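**Status:** released for research use. Card last revised June 15, 2022.

# Kederville Chores Set

## Summary

The Kederville Chores Set is a collection of 1000 recorded attempts at everyday manual tasks by robot arms working at a table. It was assembled by the Plitton Institute at its Kederville site to help answer a practical question: which ordinary chores can current machines complete without a person stepping in, and which can they not?

The set covers 41 tasks. Of these, 33 are household tasks and eight are bench tasks of the kind found in a small laboratory or repair shop.

## Contents

| Group | Tasks | Typical work |
|---|---|---|
| Household | 33 | moving packages, sorting produce, folding cloth, placing a lamp upright |
| Bench | 8 | handling glass vessels, moving a test tube rack, setting down tongs |

Each record contains video from a fixed camera, arm joint positions, gripper state, a written instruction, and an outcome label. Failed attempts are kept. A user who needs only completed attempts should filter on the `outcome` field.

## Setting

All recordings were made at a table with a plain brown top. Objects were laid out by staff before each attempt, and positions were changed between attempts. Items not needed for the instruction were often left on the table, as they would be in a kitchen or shop. Lighting was not controlled beyond the normal lights of the room.

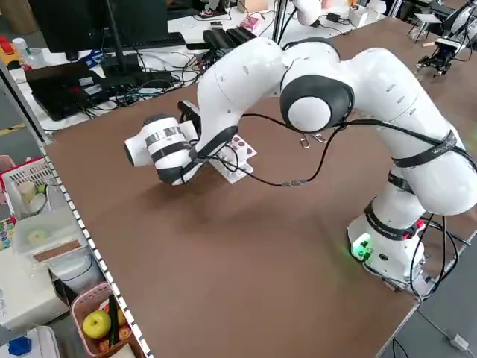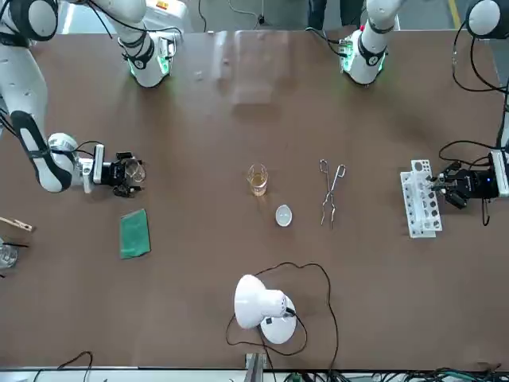 ## Outcome labels

Two reviewers labeled each attempt as `complete`, `partial`, or `failed`. An attempt is `complete` only if the written instruction was carried out in full and nothing was dropped, spilled, or damaged. Where the reviewers disagreed, the lower of the two labels was used.

An attempt in which staff touched the object or stopped the arm is always `failed`, including cases where the stop was made as a precaution.

## What the results do and do not show

Picking up a rigid object and putting it down nearby is the most dependable skill in the set. Results are weaker for cloth, for clear glass, and for anything with a trailing cord. Tasks that need both arms at once take considerably longer than the same work done by a person, and small early errors tend to carry through to the end.

The Institute does not regard these results as evidence that a household could hand over its chores today. The set contains no stairs, pets, children, running water, or hot surfaces. It also leaves out the work of finding an object in a drawer or cupboard. Users should not report a score on this set as a measure of general household ability.

## Known problems

- Joint positions are missing from part of the January recordings.
- Clear vessels are difficult to locate in some video because of reflections on the tabletop.
- The instruction text uses "cup" and "vessel" inconsistently in the bench group.

## Related releases

The Tamura loader reads the files directly. The older Lusto format is still accepted but does not carry the `partial` label, and records converted to it will show those attempts as `failed`.

## Terms

Use is limited to research and teaching. Copies passed to another institution must include this card. Corrections may be submitted through the Kederville site office and will be listed in the next revision.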